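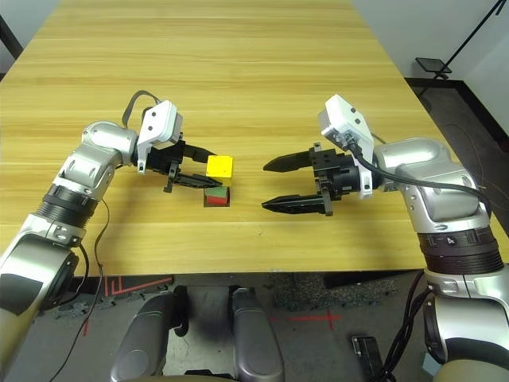 **Siobhán Rafferty**
*Business reporter*

Woltton opened its doors on Saturday to show off the two-armed robot it wants to put in small packing shops by next year. The robot's job for the afternoon was blocks. Small ones, on a wooden table, with a gripper on the end of each arm to move them from one spot to another or hand them across.

The company says 700 people signed up to come. The room holds far fewer than that, so visitors went in by groups of 25, and each group got a short talk, a short demonstration and a walk back out past the coffee. I went in with the second group and stayed for the third.

The talk came from Tapio Heinonen, who runs product at Woltton. He said the system, sold under the name Tendorell, can be taught a new task in an afternoon by people with no background in programming. He also said the company had logged 1,829 block transfers in the month before the open day. I asked how many of those had gone right on the first try. He said the team was "still looking at how to count that."

That is a fair question to still be looking at in a lab. It's a stranger one to be looking at while taking deposits, and Woltton is taking deposits. They are $200 each and refundable until shipping begins. No ship date was given.

As for the demonstration, the arms did move blocks. In my first group the robot made four moves, dropped one block, and was stopped and started again by an engineer at a laptop. In the next group it made six moves with no drops, and got a round of applause. Both runs were slow. A boy near the front asked his mother if it was stuck, and it was a reasonable thing to ask – the arms had been still for long enough that I was wondering too.

Every block had a flat top and straight sides. Iman Cherkaoui, who owns a soap and candle business and had driven two hours to be there, wanted to know about things that don't. Her orders go out in paper wrap, with ribbon, in boxes that arrive slightly crushed.

"I have a table and I have two hands," she said afterward. "I'd like to see it do one of my boxes. I brought one in my bag. They were very nice about it, but they said no."

Heinonen said odd shapes and soft packaging are "on the road map" and that customers should think of blocks as the alphabet. Puvico, a rival that sells a one-armed machine for the same kind of shop, made much the same promise at its own open day in January, and its customers are still waiting on the soft packaging update.

There was one outside voice on the program. Gráinne Conneely is operations manager at Mac an tSaoi, a mail-order tea company that has had a Tendorell on trial since the spring. She was more careful than the people who invited her. The robot loads tins into trays, she said, and does it well enough when the tins are set out the way it likes them. A member of her staff sets them out.

I asked whether that saved any labor. "Some days," she said. "We haven't decided whether to keep it."

Price is the other open matter. Woltton's handout listed a monthly lease "to be confirmed" and left service visits off altogether. Ramil Cabanatuan, the engineer at the laptop, told me a fresh setup takes him most of a day, including the time to get both arms agreeing on where the table is. Who pays for that day is also to be confirmed.

The company plans another open day in the fall and says visitors will be able to bring their own items to that one. Cherkaoui put her name on the list before she left. She did not put down a deposit.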